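3 示教数据的采集

3.1 任务与场地

本文的示教任务是木质数字拼板的拾取与归位。操作者通过示教,让机械臂从桌面上夹起一块散放的木块,移到拼板上方,调整朝向,再放入对应的凹槽。任务由一串单块操作组成,每放好一块就在记录里打一个标记,后续训练按标记切分成片段。

选这种拼板,原因在于它对动作的要求不均匀。夹取阶段容许较大的偏差,夹偏一点,木块在指间转一下,多数时候仍能提起来。放入阶段则不然,木块与凹槽之间的余量小,位置和朝向都要准,数字块的轮廓又不对称,转错方向就放不进去。同一条示教里既有快速的大范围移动,也有慢速的微调,两种示教方式在这两类动作上的差别可以放在一起看。

场地设在Piltstead实验室的一张靠墙工作台上。台上铺浅绿色网格垫,垫上的白线只作摆放参考,控制程序不读取。拼板放在机械臂左前方,散块放在拼板右侧和近侧,允许互相搭压。我们没有要求操作者在开始前把搭在一起的木块分开。预试时曾经要求分开,得到的数据很整齐,但训练出的策略一遇到重叠就停在木块上方反复下探,正式采集便取消了这条要求。

拼板上的部分木块在开始时已经就位,例如橙色的加号和数字10,它们不参与操作,但会出现在图像里。等号的凹槽始终空着。鱼形块上也印有数字,与数字块并列在桌面上,构成干扰。这一点在3.4节还会谈到。

腕部相机固定在夹爪一侧,随末端运动。安装角度试过几种,最后采用的角度能同时看到指尖和指尖前方的一片桌面,代价是夹爪会占去画面右下方的一部分。训练时没有对这部分做遮挡处理。

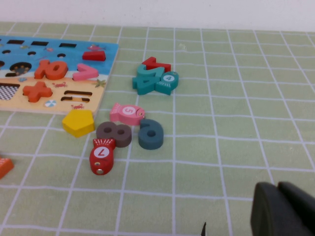 采集程序名为Mugo,由Kibet Athumani编写,运行在控制机上,负责对齐关节状态、夹爪开度和各路图像的时间戳。关节状态的采样快于图像,对齐时以图像时刻为准,取最近的一个关节读数,不做插值。早先的版本做过线性插值,在夹爪闭合的瞬间会产生实际并不存在的中间开度,策略学到后会出现半闭合的犹豫动作,所以改掉了。

每条示教的长度上限为600个时间步。超过上限的示教自动结束并标为超时,原始文件保留,不进入训练集。操作者看得到剩余步数,显示在监视器的角落里。有操作者反映临近上限时会不自觉地加快,我们检查了这些片段,末段动作确实偏急,但仍在允许范围内,未作剔除。

3.2 两种示教方式

第一种方式是手拖示教。机械臂切换到重力补偿状态,操作者站在臂的侧面,一手扶住末端附近的把手,另一手按夹爪的开合按钮。臂的运动直接来自人手,关节角被连续记录下来。手拖的好处是操作者能感到接触力,木块碰到凹槽边缘时,手上有明显的阻滞感,可以顺着边缘滑进去。缺点也清楚。人的手臂经常进入固定相机的视野,而部署时画面里没有人手,训练与部署的图像分布就有了差别。腕部相机受影响较小,但操作者俯身时的影子仍会落在拼板上。

手拖还有一个不太显眼的问题。重力补偿的参数是按空载标定的,夹住木块后末端略微变重,操作者会不自觉地向上托。记录下来的轨迹没有问题,但若把记录的关节角直接当作控制指令回放,末端会比示教时低一点,下放时会提前压到拼板。我们的做法是先回放一遍,记录回放时的图像和状态,训练使用回放后的数据。回放失败的示教返回重做。

第二种方式是遥操作。操作者坐在工作台对面的位置上,手持一只与机械臂构型相同的小型主手,主手的关节角经过映射后发给从臂,夹爪由主手末端的扳机控制。主手是项目内自行制作的,内部代号Pinau,结构件为打印件,关节处只装编码器,没有力反馈。操作者靠眼睛判断接触,看的是监视器上的腕部画面,也可以抬头直接看桌面。

没有力反馈,放入凹槽的动作就只能靠看。熟练的操作者会先让木块的一条边靠上凹槽的对应边,再慢慢放平,这与手拖时顺边滑入的做法相近,但速度慢得多。不熟练的操作者常常在正上方直接下压,压不进去便提起来再试。这种反复试探在数据里留下不少往返动作。是否应当保留它们,我们内部有过不同意见。Waltraud Grabner主张全部删去,理由是往返动作会让策略学到多余的犹豫。Damián Maldonado主张保留,认为策略需要见过放偏后如何纠正。最后的处理是保留以成功告终的往返,删去中途放弃的往返。

主手与从臂的映射采用关节空间一一对应,没有用末端位姿映射。末端映射在工作台中部效果很好,到了拼板左上角一带,从臂接近伸展极限,逆解会跳变。关节映射没有这个问题,操作者需要的只是一段适应时间。映射中加了一级低通滤波,截止频率由每位操作者在练习阶段自己选定,选定后正式采集中不再更改。

夹爪开度也做了映射上的处理。扳机的行程短,夹爪的行程长,直接按比例放大后,手指的细小抖动会传到指尖。我们在闭合一端设了一段死区,扳机压过死区后夹爪才继续收紧。木块较厚,表面有漆,收得过紧并不会夹坏,但会让木块在指垫间慢慢转动,操作者发现时往往已经到了拼板上方。加死区之后这种情况少了。

图3 遥操作时的腕部相机画面。拼板位于左上方,散放的数字块与鱼形块在网格垫上,部分相互重叠;右下角为夹爪手指。
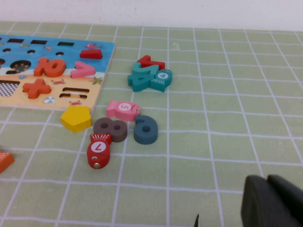

全文阅读时间:14 分钟

3.3 操作者与采集流程

操作者分两类。一类是实验室内部人员,此前用过机械臂。另一类由Beatrice Were在校内招募,没有操作经验。招募时只要求视力正常、能连续坐立完成一次采集。两类操作者都先接受同样的讲解,随后练习,练习时间由本人决定,自认为可以开始时告知记录员。

讲解内容写在一页纸上,由记录员照读,不作发挥。纸上说明了任务目标、夹爪的开合方法、急停按钮的位置,以及可以放弃某一块、改做另一块。讲解中不示范具体动作。我们在预试中发现,一旦记录员示范过,操作者几乎都会照搬记录员的夹取角度,数据的多样性随之下降。

每位操作者都完成两种方式的采集,先后次序交替安排。两种方式之间休息,休息时由记录员重新摆放桌面。摆放遵循一张随机表,表中给出每块木块所在的网格和大致朝向,搭压关系不作规定,由摆放时自然形成。拼板的位置每次也略有移动,但不超出垫子左上的区域。

采集前后各做一次相机检查。检查方法是让机械臂停在一个固定姿态,比较腕部画面与参考画面中网格线的位置。若偏差明显,重新紧固相机支架并重做标定,前一段数据视偏差大小决定去留。整个采集期间支架松动过一次,出现在手拖阶段,是操作者换手时碰到了线缆。之后线缆改从臂的背面走。

标定得到的手眼关系误差用同一块标定板复核,复核结果要求不超过3毫米,否则不开始采集。对于放入动作来说,这个要求并不严格,策略最终依靠画面中的相对位置完成对准,绝对误差的影响有限。我们保留它,主要用于发现硬件上的异常。

采集在五月完成。全部有效示教共86条,手拖与遥操作都包括在内,其中每一条都含有多次单块操作。无效示教有三种来源:超时、相机检查未通过、回放失败。前两种在两种方式下都出现过,回放失败只针对手拖。

记录员在每条示教结束后填写简短的备注,写明操作者放弃了哪一块、是否有木块被碰离原位、是否触发过急停。备注为自由文本,后来由Kiprono Mfaume统一整理成标签。整理时发现,不同记录员对“碰离原位”的理解不一致,有人把夹取时的轻微推动也算在内。标签因此改为两级,轻微推动单列,不与明显移位混用。

3.4 片段切分与标注

连续的示教按单块操作切分。切分依据是夹爪开度与末端高度两路信号:夹爪由开到合且末端在低位,记为夹取;夹爪由合到开且末端位于拼板区域上方,记为放入。两者之间为转运。自动切分之后人工复查一遍,复查者看的是腕部画面和两路信号的曲线。

自动切分出错的情况集中在两处。一处是操作者夹起木块后又放回桌面,换个角度重夹。程序把第一次松开当作放入失败,实际只是调整。另一处是木块放到凹槽上方后没有落平,操作者用闭合的指尖轻压。轻压时夹爪没有再次打开,信号上看不出动作已经结束,片段会一直延续到下一次夹取。对于前者,我们增加了位置判断,只有在拼板区域内的松开才算放入。后者只能人工改。

复查中还要标出目标木块的类别。数字块按数字标,形状块按形状标,鱼形块按其圆形标记中的数字单独成一类。鱼形块与同数字的数字块不能混为一类,它们的轮廓不同,凹槽也不同。数字4附近的搭压给标注带来过麻烦,青绿色的数字块与颜色相近的鱼形块紧挨在一起,从某些角度看边界不清楚。遇到这种片段,复查者往后翻到木块被提起后的画面再作判断,不在夹取的时刻硬标。

朝向的标注比较粗。我们只标夹取时木块是平放、侧立还是斜搭在别的木块上,不标角度。曾经尝试标出平面内的转角,两位复查者各标一遍,结果对数字6这类轮廓偏圆的木块出入较大,而策略的输入中并不需要这一项,便放弃了。

转运阶段画面运动快,图像有模糊。模糊的画面没有剔除。夹爪从散块区移到拼板上方时,腕部画面会在很短的时间里从以网格为主变为以拼板为主,手中的木块始终在近处,遮住一部分视野。若剔除模糊画面,剩下的序列在时间上不连续,使用多帧输入的策略会受到影响。单帧策略则差别不大,两种处理我们都试过。
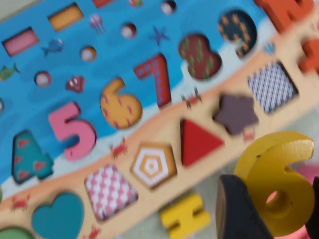 手中木块对视野的遮挡在放入阶段影响最大。较高的夹持姿态把木块竖着拿在指间,转运时稳当,但到了凹槽上方必须先放倒,放倒的过程中凹槽有一段时间看不到。手拖的操作者对此不太在意,他们绕到侧面直接看。遥操作者多半会把末端向后倾,让木块的下缘露出来,再对准凹槽。后一种动作在数据中很常见,训练出的策略也学到了后倾,即使目标木块较小、遮挡并不严重时也会做。

颜色在标注中不作为单独的属性。拼板上的数字块与散放的数字块颜色不一定对应,同一数字可能有不同的色调和花纹,以颜色作线索会让策略在板上和桌面之间误配。在早期实验里,语言指令写成“把黄色的6放好”,策略有时会去靠近黄色的其他木块。改为只说数字以后,误配减少,但没有完全消失。我们在第5节给出两种指令写法的对比。

3.5 两种方式所得数据的差别

在放入阶段,手拖的轨迹更短,末端速度变化也更平滑。遥操作的轨迹长,停顿多,停顿主要出现在凹槽上方。停顿时操作者在看画面,机械臂几乎不动,连续多个时间步的动作接近于零。若不加处理直接训练,策略到达凹槽上方后容易停住不再下放。我们对连续静止的部分做了压缩,每段静止只保留开头和末尾的少量时间步。压缩只用于训练,原始数据仍然完整保存。

在夹取阶段,两种方式的差别主要在接近方向。手拖时,人站在臂的侧面,末端多从操作者所在的一侧斜着下去。遥操作时,末端多从正上方下去,与主手的自然姿势一致。遇到搭在一起的木块,手拖的操作者倾向于先用一根手指把上面的拨开,遥操作者倾向于直接夹上面那块。拨开的动作没有对应的标签,切分时归入夹取之前的准备。它对策略的作用目前不清楚,我们把含有拨动的片段单独列出,便于以后分析。

操作者之间的差别比方式之间的差别大。无经验的操作者在遥操作中的改善很快,头几条示教里反复下压的次数多,到后面已接近内部人员。手拖中改善较慢,但起点也高。若以操作者所花的时间计,两种方式的效率相当,手拖省下的操作时间大部分被回放与返工用掉了。

对疲劳的抱怨集中在手拖。重力补偿并不能消除关节摩擦,末端要保持一个精细姿态时,操作者的手臂是悬空的。后期有人改用双手扶把手,由记录员代按夹爪按钮,这样得到的夹爪时刻晚于操作者本人的意图,我们没有采用这些数据。遥操作者提到的不适主要是眼睛,长时间盯着监视器,画面随末端晃动。把监视器调远以后有所缓解。

3.6 数据存放与访问

数据以Predness格式存放,每条示教一个目录,内含各路图像、关节状态、夹爪开度、切分标记和备注标签。手拖示教的目录里另有回放前的原始关节记录。操作者姓名在归档时以编号代替,编号与姓名的对照表不随数据发布。固定相机画面中出现的人手未作模糊处理,已取得操作者同意;出现面部的画面已删去,相应时间步只保留腕部图像。

归档的最后核对日期为12/30/20。核对之后又发现一处切分标记写错,涉及的是一次被放弃的操作,不在训练集内,更正说明附在数据目录的说明文件中。第4节使用的训练集与核对时的版本一致。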